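Subject: Re: [zelenak-nights] Cabaret fundraiser – running order and the door question

Hi all,

Catching up on this thread from my phone on the bus home from Fuvport, so forgive the typos.

Earlier in the thread, the bookings desk wrote:

> We have the back room at the Zelenák for the September show, doors at 7, curtain at 8. The bar has asked us to cap it at 480 across both rooms, and they want the final lineup before we print anything. Right now we have 17 acts signed up. That's a lot of acts! Can the hosts please talk to each other and come back with something that ends before one in the morning?
>
> Also, are we doing tickets or pay what you can? Last year it was both and the door line went down the block.

Okay so, the hosts talked (over way too many fries) and we have a plan, or most of one. We'd like to keep all 17. I know, I know. But a good chunk of those are single numbers, one song and off, and I really don't want to be the one telling a first-timer that she didn't make the cut for a benefit she offered to do for free. What we can do is put the short numbers back to back with no host banter in between, just music straight into music, and save our talking for when the stage needs a sweep. Confetti people, you know who you are. You're closing your half, whichever half you're in.

So it would be two halves with a real intermission. The Zunetthorpe crew opens because they have to drive back the same night, then the singers, then the lip sync block, then a break long enough for everyone to pee and buy a drink. The second half starts with the raffle (please let it be quick this time) and then the big group numbers. The Zemia house band has offered to play us in and out and I already said yes, sorry, I got excited. They need a spot stage left and one more mic than the room has. If you own a decent mic and a stand, speak up.

On the money side, last year's show brought in $1114 after we paid the sound guy, and that was with people wandering in past the door once the line got silly. I think we can beat it. My vote is tickets ahead of time online, with a stack of pay-what-you-can spots held at the door until 8, no questions asked. One line for each. We tried one line for everything and it was chaos – people who'd already paid stood outside through the whole opening number.

Dressing room! There's only the one, plus the hallway, and it's small. Please come with your face already on if you can stand it. Garment bags on the rail, suitcases under the counter, and wigs get the shelf by the mirror because they got sat on last time and I'm still hearing about it. Quick changes happen in the hallway behind the curtain. If you need somebody to zip you, ask me, I'm fast.

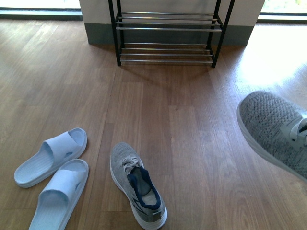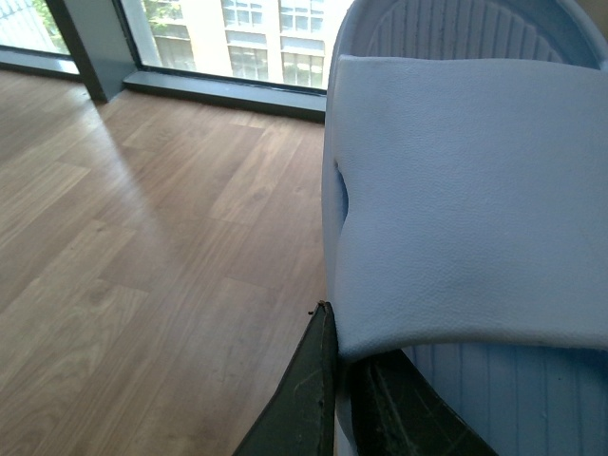
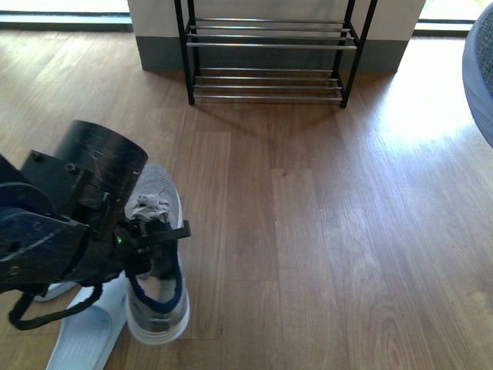 The bookings desk got back to me off list and was mostly on board, saying that two halves would be fine with the bar so long as the intermission didn't eat into last call, that the online tickets could go up as soon as we settled a price, and that the raffle was the thing they were worried about, given that it ran longer than the second half did last year. Fair! I suggested we draw all the numbers during the break and just read out the winners. They liked that, so unless somebody objects by the end of the week, that's how we're doing it.

Still need from you:

Your music, as a file, with your stage name in the file name. Links don't help us, the wifi in the booth is terrible.

How you want to be introduced. One or two sentences, please, I will cut anything longer and I will do it live.

Whether you'll stick around for the finale. We're doing the same song as last year but in a lower key, so everybody can quit pretending they hit that note.

Price suggestions are welcome too. I was thinking $15 online, but I've been wrong before and I don't want to scare off the regulars. Reply to the list with that one so we can all argue about it together.

My stop's coming up – more tonight once I've found my notes on the lights.

xo,
your second-half host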